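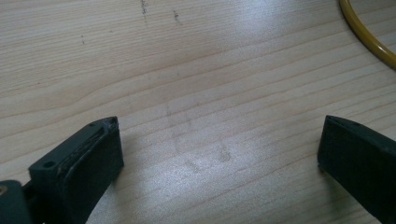

4. Cleaning and re-oiling the top

Read this section through before you open the oil. The steps apply to all Drullarent tables with a wood top. If your top has a painted or lacquered finish, go to Section 5.

You will need:
Cheema hard oil, one can
Two lint-free cloths
A white non-scratch pad
Mild dish soap
Rubber gloves

4.1 Cleaning

1. Clear the table and wipe off crumbs and dust with a dry cloth.
2. Mix a few drops of dish soap into a bowl of warm water.
3. Wring the cloth out well and wipe along the grain. Do not pour water on the top.
4. For small dark specks or scuffs, rub lightly with the white pad. Start with very little pressure. Marks that stay after three or four passes should be left until step 4.2.
5. Wipe again with clean water and dry with the second cloth.
6. Let the top stand for at least 6 hours before oiling.

Note: Glare from a window or ceiling light can hide marks. Look at the top from both ends before you decide it is clean.

CAUTION: Do not use steel wool. Bits of steel left in the wood can rust and turn black.

4.2 Light sanding

Skip this step if the surface feels smooth.

1. Fold a sheet of 320 grit paper around a cork block.
2. Sand along the grain with long, even strokes. Where the grain curves, follow the main direction of the board.
3. Sand the whole top, including the edges. Sanding one spot only will leave a pale patch after oiling.
4. Vacuum off the dust and wipe with a dry cloth.

4.3 Applying the oil

1. Stir the can. Do not shake it.
2. Put on gloves. Pour a small pool of oil on the cloth and spread it thin. One coat on the standard Fasel top takes some 25 ml.
3. Wait 15 minutes, then wipe off everything that has not soaked in. Oil left standing dries sticky.
4. Let the top dry overnight with a window open.
5. Apply a second coat in the same way if the wood still looks dull.

The table can be used with care the next day. Keep hot pans, wet glasses and tablecloths off it for one week.

WARNING: Cloths soaked in oil can catch fire on their own. Lay them flat outdoors to dry, or put them in a metal can filled with water and close the lid. Never leave them in a pile.

4.4 How often

Kitchen and dining tables: twice a year. Desks and side tables: once a year. A new table should get its first coat within two months of delivery. If you take delivery in September, oil it before the heating season starts.

4.5 Ordering oil and pads

Cheema hard oil is part number 318. White pads are part number 277 and come in packs of five. Both can be ordered from the Trumomberg parts desk. Give the serial number from the label under the top.

Section revised 15/07/2026, L. Hovland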